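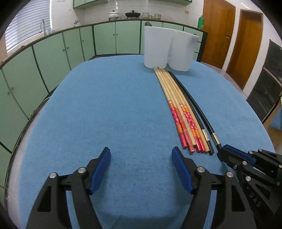 Sticks on a kitchen table with a pair of hand-held grippers.

Sterkham Household Resource Service
Kitchen and Workshop Tips: Planning for Hand-Held Grippers

These tips are for households and small workshops that are thinking of buying, renting or sharing a pair of hand-held grippers to record everyday tasks for robot training. They cover the money, the room and the table, in the order in which most members have had to deal with them. Setup of the recording software is covered in a separate sheet, available at the Sandberg desk.

Before you ask for a price

Write down the tasks first. A list of the jobs you expect to record will settle more questions than a catalog will. Put each job on its own line, and beside it note the smallest object, the longest object and the heaviest object that will be handled. Long, thin items such as sticks, chopsticks and wooden spoons call for pads that meet evenly along their full width. Tall, light containers call for an opening wide enough to go around them without tipping them over.

Take the list to the supplier. Ask for the jaw opening in writing, measured between the pads and with the pads fitted. Some sheets give the figure for the bare jaws, and the difference matters with a wide container.

Decide whether one hand will do. Many kitchen jobs need one hand to steady a container and the other to place something in it, and a single gripper will leave half of your list undone. If the budget allows only one unit this year, choose the jobs to suit it and mark the others for later. Do not plan to use one gripper and one bare hand unless the project you are recording for has agreed to it.

Buying, renting and sharing

Members of the service may rent a pair from the Sandberg desk for 4 weeks at a time. A rental period of this length is enough for one household to learn the tool, record a short list of tasks and form a view on buying. Renewals are possible when no one is waiting. Demand is highest in July, and members who want a pair then are asked to put their names down early.

Buying makes sense for a workshop that will record through most of the year. Aatos Koskela, who keeps the equipment register at Sandberg, advises members to compare the full cost of a purchase with the rent they would pay over the same period, and to count the spare parts on both sides. Rented pairs come with pads and screws included. Purchased pairs often do not.

Sharing between neighbors works well if the rules are written down. The agreement should name the person who holds the grippers between sessions, the person who pays for worn pads, and the date on which the arrangement will be looked at again. A blank form can be collected from any desk. Where three or more households share, please keep a sign-out page with the case itself. An online calendar is useful but it does not travel with the equipment.

What to put in the budget

The price of the grippers is the line that everyone remembers. The following lines are left out most often.

Pads. The soft pads at the ends of the jaws wear down and pick up grease. Order a spare set with the first purchase and enter a second set in the budget for the year. Ask whether pads can be bought singly.

Screws and drivers. The jaws turn on small screws, and these will work loose with regular use. Keep a driver of the correct size in the case and a few matching screws in a labeled bag. A driver that is nearly the right size will spoil the heads.

Storage for recordings. Household recordings fill a drive faster than members expect. Etornam Addo of the Cabanatuan workshop recorded more than 200 short takes in her first month and had to stop while a second drive was ordered. Budget for two drives from the start, one in use and one as a copy.

Charging. Count the free outlets near the work table before ordering. A power strip with its own switch, placed where no one will step on the cord, is a modest expense and saves a good deal of walking.

Table covering. A plain cloth in one color makes objects easy to find by eye and protects the table. Buy two of the same, so that one can be in the wash.

Objects for the task. Everyday items are best, and most should come from your own cupboards. Set aside a small sum for replacements, particularly for anything made of thin plastic. Do not use anything that a member of the household would be sorry to lose.

Insurance. Rented pairs are covered by the service while on the register. For purchased equipment, call your own insurer and ask whether it is treated as a household item or as business property. Note the answer and the date of the call.

The service suggests holding back $800 in the first year for everything on this list apart from the grippers themselves. Households that already own suitable drives may need much less. Small workshops with several people recording may need more.

Preparing the kitchen

A kitchen table is a good place to begin. The height is familiar and the objects are close by. The table should stand so that a person can reach all of the working area without leaning on it. The round table at the Cabanatuan workshop measures 42 inches across and suits one person working with two grippers. On a larger table, mark off the area you can reach and keep the objects inside it.

Look at the windows. Strong daylight from one side will change through the morning, and recordings made an hour apart may look quite different. Blinds are a simple answer and are often there already. Set them once at the start of the session and leave them. If the room has no blinds, include them in the budget or choose an evening hour and rely on the ceiling light.

Clear the walking space. Mats with curled corners should be rolled up and put in another room for the session. People look at the jaws while they work and do not look at their feet.

Counters may stay as they are. Projects that collect household recordings usually want an ordinary kitchen, with its pots and bottles in their usual places. Remove letters, medicine labels, family photographs and anything else that gives a name or an address. Check refrigerator doors with particular care.
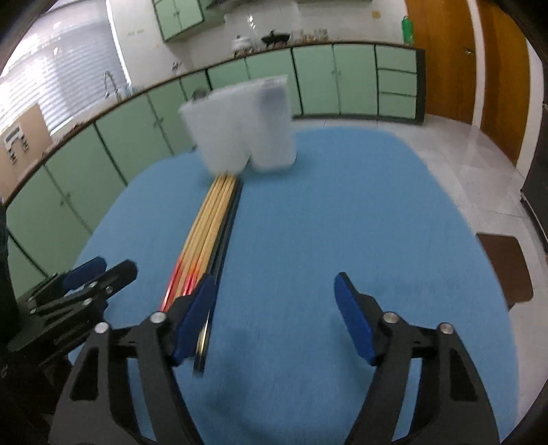 A gripper open over the blue table, with the bundle of sticks between its fingers and a translucent container beyond.

Choosing a first task

Choose a task with few objects and a clear finish. Placing sticks into an upright container is a sound first choice for planning purposes: it costs almost nothing, the pieces can be put back quickly, and it will show whether the pads you have ordered are right for thin items. Mix plain and colored sticks if you have them. Round sticks roll, and a cloth on the table will slow them down.

Use a container that stands steadily when empty. Try it before the session by setting a single long stick inside and letting it lean. If the container falls, choose a wider one, or use the second gripper to hold it and note this on the task sheet. Adding weight to the bottom is permitted by some projects and not by others, and the question should be put to them in advance.

Allow time for practice before any recording that will be counted. Most new users close the jaws too early and pick up several sticks when they want one. Princess Tan, who gives the introductory session at Trultside, asks newcomers to pick up one stick at a time and return it to the table until the movement is comfortable. She also asks them to stop when their wrists are tired. Plan for breaks in the schedule and, if people are being paid by the hour, in the budget as well.

Checking the equipment on delivery

Open the case on a table and not on the floor. Work through the points below before signing the register or accepting a purchase.

Open and close each gripper fully. The jaws should move smoothly and come together at the center.

Press each pad with a fingertip. It should be firmly seated and should not turn.

Look at the screws on both sides. None should stand out from the joint.

Confirm that both units are present and that they are of the same model. Pairs have on occasion been mixed on return.

Make one short recording and play it back before the delivery person leaves, or on the same day if it arrives by mail.

Faults on rented pairs should be reported to Sreekumar Iyer at the Trultside desk, who will arrange an exchange. Please do not tighten or replace parts on a rented pair other than pads and jaw screws.

Care between sessions

Wipe the pads with a cloth dampened with plain water and let them dry before closing the case. Cooking oil and strong cleaners will shorten their life. Store the grippers with the jaws slightly open, away from the stove and the sink. A high shelf is suitable if every user can reach it safely - otherwise choose a cupboard at waist height.

Keep a small notebook in the case. Record the date of each pad change and any screw that has been tightened. When the time comes to plan the next year's spending, these notes will give better figures than memory will. Dexter Espiritu prepares the service's yearly supply order from the notebooks returned with rented pairs, and members who have bought their own are welcome to send him a copy of theirs.

Planning worksheets, rental forms and the current price sheet for pads are held at the Sandberg and Trultside desks. Members who would like someone to look over a budget before placing an order may leave it at either desk with a return address.

Sheet revised March 2024. Earlier copies should be discarded.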